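The Jadier Two-Arm Bench is a pair of table-mounted arms with parallel grippers, sold by Gedberg for kitchens, workshops and small packing rooms. Most people who write to us want to know whether it can take over a chore yet. For a few chores, with someone nearby, yes. For most, no. This page sets out which is which.

## Stirring and mixing

Stirring is one of the better jobs for the bench. The path repeats, the tool stays in the gripper, and a small error in position rarely matters. A spatula with a slender, straight handle suits the fingers best. Thick or tapered handles may turn in the grip.

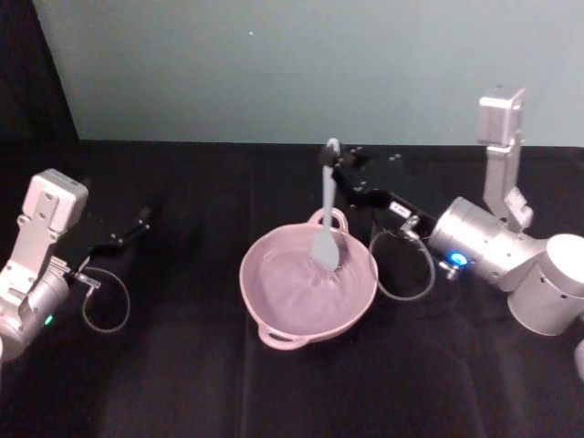

*Page last changed: Apr 27, 2026*

Use a pot with some weight to it. One arm can stir while the other stays clear, or the second arm can be set to steady a handle. Steadying is slower to set up and needs to be taught again if you change pots.

What the bench won't do is judge the mixture. It can't tell you that a batter needs more milk or that a sauce is starting to catch. You set the time and speed, and you decide when it's done. Scraping down the sides works with some bowls and leaves a ring in others.

## Paper, card and other flat stock

Flat sheets are harder. The fingers close on each other from the sides, so they need an edge to get hold of, and a sheet lying flat on a mat offers very little. Corners are the usual place to start. 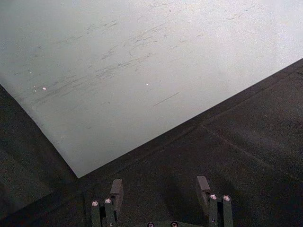 By the Drurholm product desk

Let the sheet hang over the side of the table if you can. Stiff card can then be picked up and moved to a stack. Thin paper bends away from the fingers and is still a job for people. So is folding to a crease. We tried a folding routine in March and took it off the feature list.

## Not ready

- Folding laundry from a mixed pile
- Peeling or cutting food
- Loading a dishwasher
- Sorting small screws by size

## Ordering

| Item | Part no. |
|---|---|
| Two-Arm Bench, complete | 3,893 |
| Spare fingertip pads, set | 434 |

The bench comes with 2 arms, 2 grippers and a printed setup guide. The warranty runs 12 months from delivery. The table is not included. Sheehan handles repairs and stocks the spare pads; please quote the part number when you write.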